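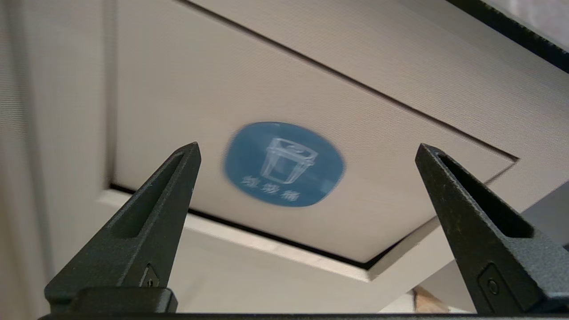

Dennis Kariuki asked under my last post why a village of 400 households needs a water meter read every 15 minutes when the bill goes out twice a year. Fair point, and it deserves more than one post.

The bill doesn't need it. Leak detection does. A half-yearly reading tells you a pipe lost water at some point since October. A short-interval reading tells you which night it started.

The figure to look at is minimum night flow. Between 2 and 4 in the morning very few people at Flellside are running a tap, so whatever still goes through the district meter is mostly leakage plus a small allowance for cisterns and the dairy.

Before the work on the upper main, our night flow was 1,274 litres an hour. After it, 176. Same meter, same two-hour window, dairy figure subtracted both times.

Kekville gets quoted at me as proof that you can do this with acoustic loggers alone. Kekville has iron mains. Ours are mostly plastic, and leak noise dies off in plastic over a short distance. You would need a logger on nearly every fitting.

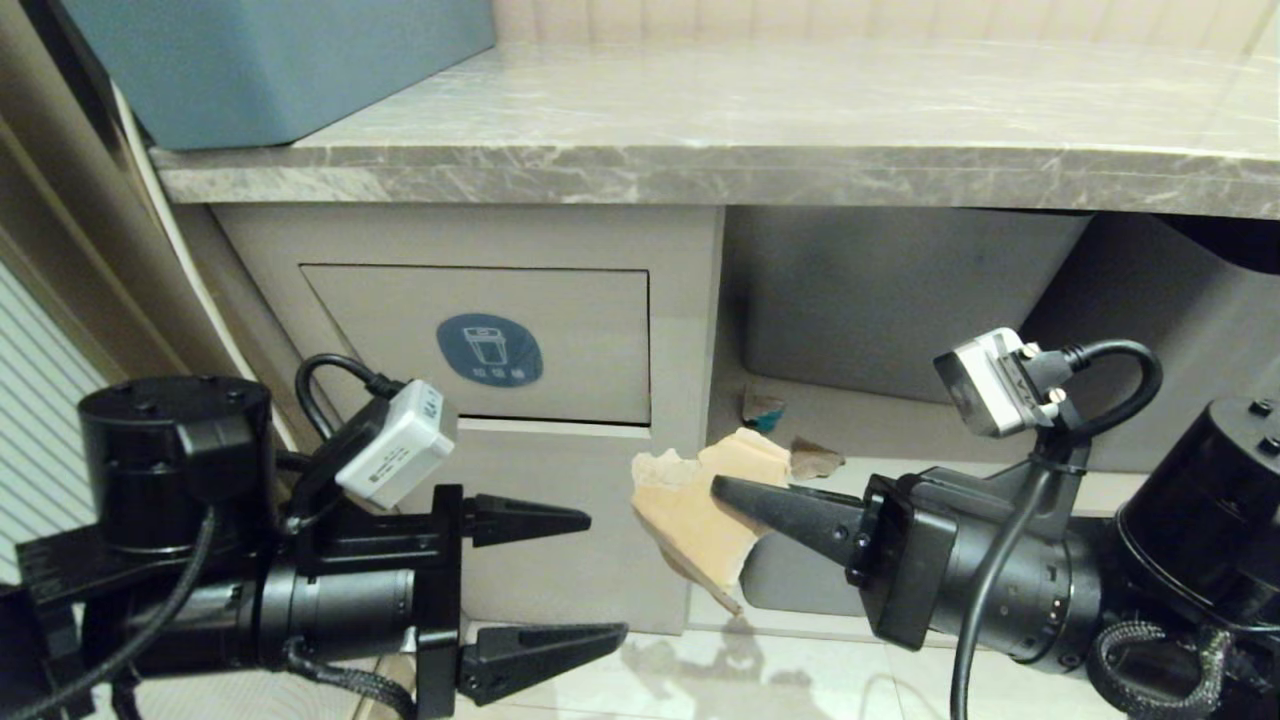
Pressure is the other half. Leakage rises with pressure, and in plastic pipe it rises faster than the square root rule in the older textbooks, as a split opens wider under load. Dropping the night pressure at the Mbwambo valve did a fair share of the work before anyone dug a hole.

Separating the two effects is awkward. We changed the valve setting first, left it for a fortnight, then started on the repairs. If you do both in the same week you will never know which one paid for itself.

On data: the Driturard loggers stamp readings in local time, including the clock change. So one night in autumn has a repeated hour and one in spring has a gap. Set them to UTC at installation. I didn't, and I have been patching the files by hand ever since.

Also check the pulse weight on the meter label against the logger setting. Ten litres a pulse entered as one litre gives a beautifully low night flow.

Table of nightly minimums is up to date as of 2019-06-29. Tank levels are in a separate sheet — different logger, different units, don't add them together.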